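Sim demos for cloth handling: how many before you bother with real ones?

wkoech
We're putting together a set of examples for a two-arm pick and hand-over task. Soft items only, small stuff, the sort of thing that never lands the same way twice. Everything so far is simulated. I have 871 finished runs, all driven by me or Upendo with the hand controllers, and the policy trained on them does the pick well enough but makes a mess of the hand-over. It closes the second gripper too early about half the time.

Before I spend April doing nothing but driving arms in a simulator, I'd like to know where other people stopped. Is there a point where more sim runs don't help and you need the real bench?

awuor_s
What are you recording per run? Joint positions only, or camera views too? And are you keeping the failed ones?

wkoech
Joint positions, gripper opening and one fixed view. Failed runs get thrown away at the moment. The background is plain and there's no table in that view, because we wanted to get the arm motion sorted before adding clutter.
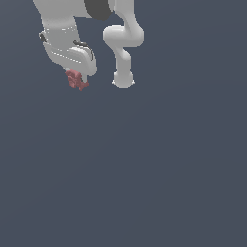
Each run starts from one of 12 poses and the item gets a random crumple. Upendo thinks the poses are too few. I think the crumple matters more, as the arm motion is nearly the same every time once the item is held.

naomi_mf
I'd stop throwing away the failures. At Timum we did a similar thing with folded cloths and kept only the clean runs for the first 1542. The policy had never seen a bad grip, so when it got one it carried on as if nothing was wrong. We went back and recorded a batch where the driver fumbles on purpose and then recovers. It took two afternoons and did more good than the previous month.

upendo.l
I'm the other driver on this. For what it's worth I have been saying 12 poses is too few since we began. You can see it in the results - start the second arm a bit further out than any of the 12 and it drifts in from the wrong side.

wkoech
Fair, but it also closes early from poses that are in the set, so that can't be the whole story.

mrweyemamu
Early closing sounds like timing to me. Have you checked that the gripper signal and the joint positions have the same clock? We had a delay of a few hundredths of a second between the two in our Nyanda recorder. It looks like nothing on a plot. The policy learnt to close before it arrived, because according to the recording that's what the driver did.

wkoech
They're logged by the same process but I've not checked when each one is stamped. Will look tonight.

awuor_s
I disagree a bit with Naomi on the failures. Mixing in fumbles is fine if they end in a recovery. Runs that just fail and stop should be kept somewhere else with a label on them. We left them in the main set once and the thing learnt to give up.

naomi_mf
Yes, I meant recoveries. I should have said so. Dead failures go in their own folder, agreed. They're still worth having if you ever want to train something to spot a bad grip.

kettleandwire
I'd go further and say stop the sim work now. Cloth in a simulator is never right. It's too springy or it sinks through the finger. You could record 3848 runs and all you'd have is a policy that's good at the simulator. Fifty on a real bench will tell you more.

mrweyemamu
That's a bit strong. We trained on 2302 sim runs first and then needed far fewer real ones than the team next door who started from nothing. Sim is poor for the grip itself but good for getting two arms to meet without hitting each other.

kettleandwire
Depends on your arms. Ours are slow enough that hitting each other was never a worry.

wkoech
Checked the stamps. The gripper value is written when the command is sent and the joint positions when they're read back, so there's a gap. It isn't constant either, it gets longer when the view is being saved. I've shifted the old runs using the average gap and set off a new training run. New recordings will stamp both on read.

upendo.l
And we're going to 40 start poses.

wkoech
We're going to 30 start poses.

awuor_s
If the gap changes from run to run I'd be wary of using an average. Can you work it out for each run from when the finger starts moving?

wkoech
Probably, if the read-back opening is in the raw logs. Upendo is looking. I'll post numbers for the hand-over when I have them.

Contact the moderators | Copyright Florkent Forums | Back to top

Comments (3)

pell_r
Found this while looking for the clock problem. Same fault in our Ustari logs, and the same symptom.

dockside9
Did the per-run correction work? The thread stops before the numbers.

upendo.l
The read-back opening was in the raw logs, so we did it per run. Early closing is down a lot but still there from the far poses. Still recording.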